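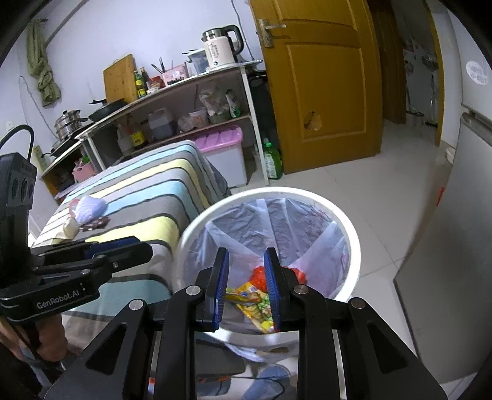

**Room cleaner and turnaround assistant, part-time - Hoarau House, Trutville**

Clernard lets furnished studio rooms at Hoarau House to people on short stays, mostly trainees and contract staff. We need one more person to get the rooms ready between tenants and to do the weekly tidy for those who pay for it.

There are 58 rooms over three floors. Each one is a bed, a shelf unit with a kettle and basic kitchen things, a bin, a wardrobe and a shower room. They are small, so a room that has been left in a reasonable state does not take long. Some are not left in a reasonable state.

**What the work is**

On a weekly tidy the tenant still lives there and their things stay where they are. You will:

- empty the bin and put in a new liner
- pick up wrappers and other obvious rubbish from the floor
- make the bed, or change it if it is a linen week
- wipe the worktop and shelves, lifting bottles, boards and chopstick holders and putting them back in the same place
- clean the shower room
- sweep and mop

Anything left on the bed is moved to the chair, folded if it is clothing. Food that has been opened is left alone unless the tenant has put it in the bin. Please do not throw away packages, even small ones, without asking.

On a turnaround the room is empty of belongings and everything gets done, including descaling the kettle, washing the blanket and checking the kitchen items against the list on the back of the door. Missing items go in the book at reception.

Rubbish goes down to the yard at the end of each floor. The lift takes the trolley but it is slow, and you may prefer the stairs for single bags.

**Hours and pay**

Monday to Friday, 9.30 to 1.30. Turnarounds are heavier at the end of the month and we may offer extra hours then, paid at the same rate. You will work in a pair for the first 2 weeks and mostly alone after that. Pay is weekly, and the rate is in the pack we send out. Tabards and gloves are supplied. Wear your own flat shoes.

**Who we are looking for**

Experience in hotels, care homes or halls is useful but we will train someone without it. You need to be able to lift a full laundry bag, kneel to clean under a bed and read a room list in English. We will ask for two references and you will be handling keys, so we do check them.

**How to apply**

Write to Boglárka Nyitrai, Clernard, 118 Durkow Road, Trutville, or leave a letter at the Hoarau House desk. Say which mornings you could start and give a phone number. A CV is fine but not needed. If you applied in April you do not need to apply again - your letter is still with us.

Bence Dudás will show applicants a room and talk through the work before any interview. The visit is unpaid and lasts half an hour.

Posted 2022-05-02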